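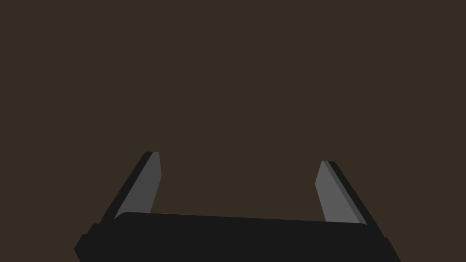

Vol. 31, No. 4

Hakau ferry gets its timetable, minus the times

22/08/2024

Visitors to Plosau can once again reach the outer island of Hakau by sea, provided they are relaxed about when. The Nerkine, out of service since December with gearbox trouble, returned to the 152 km run last week carrying 31 passengers, a quantity of roofing iron and one goat travelling on a full fare.

The new printed timetable lists departures as "morning". Harpreet Lachance, who manages the wharf office, said this was an improvement on the old one, which gave a precise hour and was wrong.

Hakau has 682 residents and two guest houses. Darlene Kennedy, owner of the larger, has repainted all five rooms and raised her rates in honour of the crowds. So far the crowds are a retired couple who missed the boat back.

Day trippers hoping to climb to the 367-metre summit should note that the track is signposted as far as the first fork. The lagoon is easier to find.

Tickets are sold at the Plosau wharf, cash only. The office opens in the morning.

Kendra Perron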